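Section 4: Setting Up the Gripper Station in the Simulator
Ruston Student Robotics Program – Team Handbook
Revised 28 Feb 2022
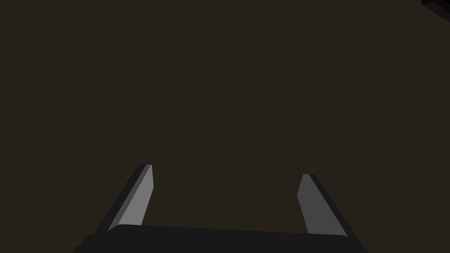

4.1 Purpose of this section

Each team entering the Cerura Challenge completes its first tasks in simulation before it is given time on the physical arm. This section covers starting the simulator, loading the team's station, checking the gripper and the wrist view, and saving a practice run for review. It is to be followed by the team's designated operator, with a second member present to record the settings.

Teams that have not finished Section 3 (Installing the Software and Creating a Team Account) should do so before continuing.

4.2 Before you begin

Confirm that the following are in place:

A lab computer with the Zerouali simulator installed
The team account name and password
The team logbook, with the station setup page open
A game controller, or a keyboard if no controller is available

Note: Personal laptops may be used for writing code but not for scored runs. Differences in graphics hardware can change the speed of the simulation, and runs recorded on personal machines will be returned unscored.

4.3 Starting the simulator

1. Log in to the lab computer with the team account. Do not use the guest account, as files saved there are erased at the end of each session.

2. Open the Zerouali launcher from the desktop and select "Student Station."

3. Enter the station code printed on the inside cover of the team logbook.

4. Wait for the status line at the bottom of the window to read "Ready." The first launch of the day can take several minutes.

5. Set the session timer to 120 minutes. The simulator closes when the timer expires, and unsaved work cannot be recovered.

Caution: Do not open a second copy of the simulator while the first is loading. Both copies will attempt to write to the same settings file, and the station may have to be rebuilt by a mentor.

4.4 Loading the arm and the gripper

1. From the Station menu, choose "Load Arm" and select the profile named Isum.

2. Choose "Load Gripper" and select the two-finger parallel gripper. Other grippers are listed, but they are reserved for the advanced division.

3. Press Home. The arm moves to its starting position and the fingers open.

4. Compare the joint values on the side panel with those in the team logbook. The wrist joint must read 179 degrees at the home position. If it reads any other value, press Home once more. If the value is still wrong, stop and ask a mentor for help.

5. Record the result in the logbook. Both members present must initial the entry.

4.5 Checking the wrist view

The wrist view is the operator's main source of information during a run. It is fixed to the arm and moves with it, so the gripper keeps the same place in the view while the work surface and the objects shift around it. New operators often find this confusing and should allow themselves time to practice.

1. Select "Wrist" from the View menu.

2. Confirm that both fingers can be seen and that their tips point away from the palm toward the middle of the view.

3. Close the fingers slowly, then open them again. Both should move together. A finger that stays still while the other moves indicates that the gripper profile was not loaded correctly – repeat 4.4 from step 2.

4. Move the arm a short distance to each side, then return it to home.

5. Leave the lighting at its default setting. Teams may not brighten the work surface or change its color for scored runs.

Note: An object near the corner of the wrist view may show only one edge. Operators should move the arm until the whole object is in view before attempting to identify it or plan a grasp.

4.6 Making a practice run

A practice run consists of one approach, one grasp, one lift, and one release. Teams should complete four practice runs before requesting a scored run.

1. Set the speed limit to Low. The limit may be raised only after a mentor has signed the logbook.

2. Press Record.

3. Move the arm across the surface until the object lies between the fingertips in the wrist view. Keep the gripper well above the surface during this step.

4. Lower the arm in small movements, checking the side view after each one. The wrist view alone is a poor guide to height.

5. Close the fingers until the contact indicator turns on, and then stop. Further closing may push the object out of the grasp.

6. Raise the arm, pause for 2 seconds, and lower it again.

7. Open the fingers, raise the arm, and press Stop.

Caution: Habits formed in the simulator carry over to the physical arm. A collision with the work surface does no harm on the screen but can damage a real gripper. Every collision must be entered in the logbook, including those made during practice.

4.7 Saving and submitting

1. Choose "Save Run" and enter the team name followed by the run number. Do not use spaces.

2. Copy the file to the team folder on the shared drive.

3. Replay the saved file from start to finish to confirm that it is complete.

4. Log out and leave the computer on.

Saved runs are reviewed by Jana Reuter and Panagiotis Stojanovska, and comments are placed in the team folder. A team may continue practicing while its runs are under review.

4.8 Getting help

Questions about accounts and lab access should be sent to Evangelia Moschos. Problems with the arm or gripper profiles should be reported to Leonidas Galanis, with the station code and a copy of the logbook entry. Requests for a change of operator require the approval of the program director, Kalliopi Sotiropoulos, and must be made before the team's first scored run.

Continue to Section 5: Writing a Pick-and-Place Program.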